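Checking a wrist camera policy for background shortcuts

This tutorial covers the masking test we use at Odach before a grasping policy moves from simulation to the arm. It finds policies that have learned to read the tabletop when they should be reading the gripper and the target. You need a trained policy, the simulator it was trained in, and an afternoon.

We assume you already have rollouts saved in the Nuvon format. If yours are stored some other way, convert them first. The test only reads the wrist camera images, the joint states and the predicted actions.

Step 1. Pick the episodes

Take 77 episodes from the held-out set. Do not use training episodes, even if you have very few others. Keep the ones where the policy failed. A failed episode still has usable approach images.

Step 2. Cut each episode at the approach

Keep only the part before first contact. Once the fingers close on something, the target fills much of the view and the background matters less. If your logs have no contact flag, use the first close command and step back 7 images from it.

Step 3. Make the swapped sets

Render every approach again with 3 different table materials: the original, a lighter one and one with a strong pattern. Leave the lights and the camera pose alone. If you change the lights at the same time, you will not be able to tell which change moved the actions.

Step 4. Compare the actions

Run the policy on each set without stepping the simulator. Subtract the action predicted on the original table from the action predicted on the swapped one, and plot the size of the difference against distance to the target. A healthy policy gives a low, flat line. A policy with a shortcut gives a line that is high when the target is far away and drops as it gets close.

On our first Bošković policy, roughly 71 percent of the total difference came from views where the table took up nearly everything.

Step 5. Look at the worst views

Sort by difference and open the top of the list by hand. Most will be plain – open fingers at the bottom, bare surface, some soft shadow.
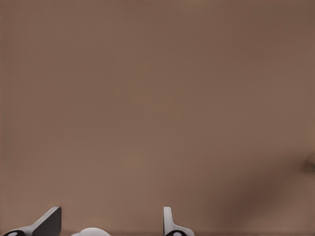

Source: Clallalex simulation set, wrist view, rendered. Odach.

In a view like this one the policy has little to work with except the brown of the surface and the shading at lower right. The dark blur at the right edge has no clear shape. Tag such views "low content" and keep them in a separate list.

Step 6. Retrain and repeat

Add random table materials to training, with extra weight on the low content list. Then run steps 3 and 4 again on the same held-out episodes. If the far end of the line is still high, check whether the shadows always fall on the same side in your training scenes. Fixed lights are the next most common shortcut we find, and the same test works for them – swap the lights in step 3 and leave the table as it was.

Save the plots with the policy checkpoint.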